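Notes from the Havden open day, typed up on the bus so excuse the state of them.

Went to see the old elevator works. Fenent has had the building a few years now and opens it up once in the spring and once in August. Free, but you need a ticket for the machine room tour and those go fast. I got there at 10 and the early slots were gone already. Took the 2 o'clock.

Getting there: train to Havden, then the 18 bus, stops right at the gate. Parking looked awful. Cars up on the grass both sides of the road.

Morning I spent in the main hall. Long brick room, skylights, very loud. They've got 3 complete cars set up so you can walk in and out of them. The oldest has a folding gate and a bench inside, red leather, split along one seam. You're allowed to sit on it! The middle one is a department store car with the floor list still up (hats, gloves, china, restaurant). Third one is a freight car and pretty much a box. Kids loved it anyway.

Best part of the hall for me was the wall of hardware. Floor indicators, brass arrows, bells, hall lanterns. A lot of it came out of the Pavliuk Hotel when that was gutted. The bells all work and there's a string you can pull on each, so picture the noise by noon.

Then upstairs to the controls section, newer stuff mostly. Call buttons, car panels, how the layouts changed once the operators were gone and people had to work the thing themselves. Long board about door close buttons and whether they do anything. Answer is it depends on how the building sets them up.

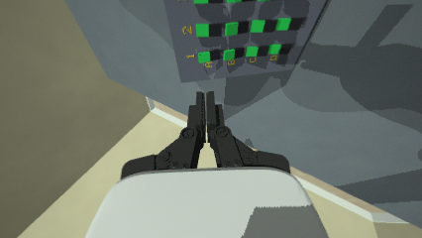
I liked the bit about button height too. Older panels were put way up, at standing operator height, and it took ages before anyone moved them down to where a kid or someone in a wheelchair could reach. They had a tape on the wall so you could compare. Good display, bad lighting, had to lean right in to read the small print.

Lunch. One van in the yard, Zomier, doing dumplings and soup. Line was around 50 people deep when I joined it and it moved okay. Dumplings good, soup mostly salt. Bring a sandwich if you're in a hurry. Coffee inside the hall is cheaper but they ran out of milk before 1.

Machine room tour: go. Narrow stairs up, no bags, hard hat. The big winding machine is up there with its ropes and the govenor, and the guide runs it slowly so you can watch the brake come on and let go. Smells of warm oil. She explained counterweights better than anyone I've heard and let people ask whatever they wanted, so it ran well over and I nearly missed my bus.

Shop is small. Postcards, a reprint of a 1930s parts catalog, enamel mugs. Got the catalog. Card only.

Other things: bathrooms are accross the yard, not in the hall. No elevator up to the controls floor when I was there, it was out for service, sign on the door. Staff were taking people round by a ramp at the back so ask at the desk.

Would go again for the spring one, supposed to be quieter. Book the tour first.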